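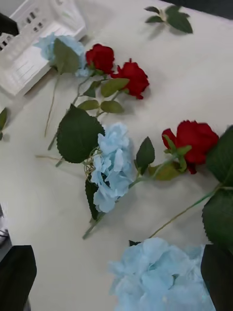
Figure 3. Workspace from the wrist camera, with artificial roses and hydrangeas, and a hydrangea between the two gripper fingers.

4.2 Equipment budget and consumables

The arm was already paid by the Lindau project, so we planned only for the parts that wear out or must be changed. Our limit for the first stage was 3,000 euros. Kawaguchi prepared the first list in January and Toma revised it after the offers from Narlow and Stistden arrived. The Narlow offer was lower for the fingers, but delivery took 40 days, and we could not stop the recording for such a long time. We therefore ordered two pairs from Stistden, at 143 euros per pair.
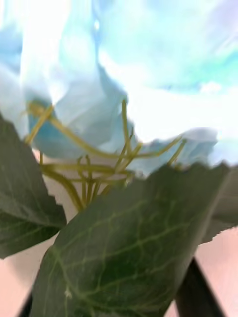 Thin parts such as petals and stamens are easily bent by a hard finger, and for this reason we reserved 30 percent of the sum for replacement flowers and soft finger covers. A second wrist camera was also discussed. We moved it to the next stage, together with the license for the Filip planning software, whose price depends on the number of arms.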